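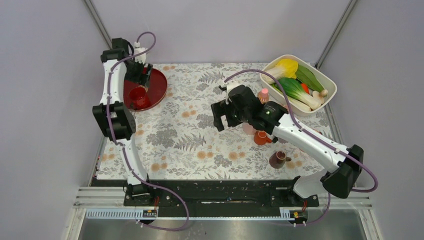

How to Prepare and Use a Saline Nasal Rinse at Home

Patient Education Series, Trullberg Community Health Center
Reviewed 8 April 2021

Saline rinsing is a simple home measure for a stuffy nose, seasonal allergies and the thick mucus that often follows a cold. It does not cure an infection, and it does not replace any medicine your clinician has prescribed. Many patients find that it eases pressure and makes breathing more comfortable at night. These instructions apply to adults and to children over the age of six who can follow directions and lean over a sink without help.

Before You Begin

Do not rinse if you have had nasal, sinus or ear surgery in the past six weeks, unless your surgeon has told you to do so. Patients with a weakened immune system, frequent nosebleeds or a current ear infection should speak with the nursing desk first. If one side of the nose is completely blocked, wait until some air can pass through it.

What You Will Need

A clean squeeze bottle or neti pot that holds at least eight ounces
Distilled or sterile water, or tap water that has been boiled and cooled
Non-iodized salt with no anti-caking agents
Baking soda
A measuring cup and measuring spoons
A small jar with a tight lid

Choosing the Water

Untreated tap water must not be used. It may contain organisms that are harmless when swallowed but dangerous when they enter the nose. Distilled or sterile water sold in sealed containers may be used directly. To treat tap water, bring it to a rolling boil and keep it boiling for one minute, or for three minutes at elevations above 6,500 feet. Cover the pot and let the water cool until it is lukewarm. Boiled water may be kept in a clean, closed container for up to 24 hours. Discard what remains after that time.

Making the Dry Mix

1. Place three teaspoons of salt in the jar.
2. Add one teaspoon of baking soda. It reduces stinging.
3. Close the lid and shake until evenly mixed.
4. Label the jar and store it in a dry cupboard, out of the reach of small children.

For each rinse, dissolve one half teaspoon of the mix in eight ounces of lukewarm water. If the solution burns, use slightly less of the mix next time. Plain water should not be used, as it irritates the lining of the nose. Prepare a new solution for every rinse and pour any leftover solution down the drain.

Rinsing

1. Wash your hands with soap and water for at least 20 seconds and dry them on a clean towel.
2. Lean over the sink and look down. If you are using a neti pot, turn your head to one side so that one nostril is above the other.
3. Open your mouth and breathe through it for the whole rinse. Do not speak or swallow.
4. Place the tip of the bottle or pot just inside the nostril. With a neti pot, use the upper nostril. Do not push it in deeply.
5. Squeeze gently or tilt the pot. The solution should run out of the other nostril. A little may reach the throat and should be spat out.
6. Use half of the solution, then change sides.
7. Blow your nose softly with both nostrils open. Pinching one side shut can force fluid toward the ear.

Solution may drip from the nose for a short time afterward. Bending forward at the waist helps to clear it. Allow at least 40 minutes between your last rinse and bedtime.

If you use a prescribed nasal spray, rinse first and wait 14 minutes or longer before applying the spray.

How Often to Rinse

Once a day is sufficient for most people, and twice a day may be suitable during a cold or at the height of allergy season. Patients who wish to continue daily rinsing after symptoms have cleared should raise the matter at their next visit.

Cleaning the Bottle

Wash the bottle or pot after each use with hot water and dish soap. Rinse it with distilled, sterile or boiled water, shake out the drops and leave it open on a clean paper towel to dry. Do not share it with other members of the household. Replace plastic bottles every three months, or sooner if they become cloudy or cracked.

When to Call

Contact the center if you develop a fever, ear pain, bleeding that does not stop, or facial pain that becomes worse. Severe headache with a stiff neck or confusion requires emergency care. Call 911 at once.

Questions about these instructions may be directed to Niloufar Akbari, RN, Patient Education, extension 271. Printed copies are available at the front desk.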